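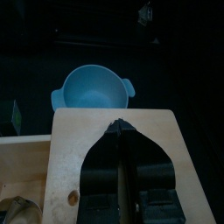
Pale wood with rounded corners, and black ridged fingers closed at the center.

Branwen Gethin learned to mend chairs from her uncle, who never once let her sit in a finished one before the customer did. She has kept the rule going in her own shop on the main street in Nolside, where the front window is so full of rockers and kitchen stools that you have to go around the side to get in (mind the step!).

She charges by the chair and hardly ever by the hour, and she'll happily spend a whole morning on a loose rung if the talk is good. Last October a farmer named Bello Adebisi brought in his grandmother's rocker in 2 feed sacks, every joint apart, and stayed for lunch.

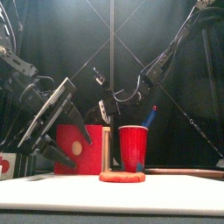 He came back the next week with pears, and the week after that with a neighbor's bench. That's how most of her work arrives – somebody's cousin, somebody's porch, a phone call at suppertime. She writes each job in a green ledger, and the rocker went down as number 2789. It's back in Bello's kitchen now, next to the stove, and his dog has claimed it.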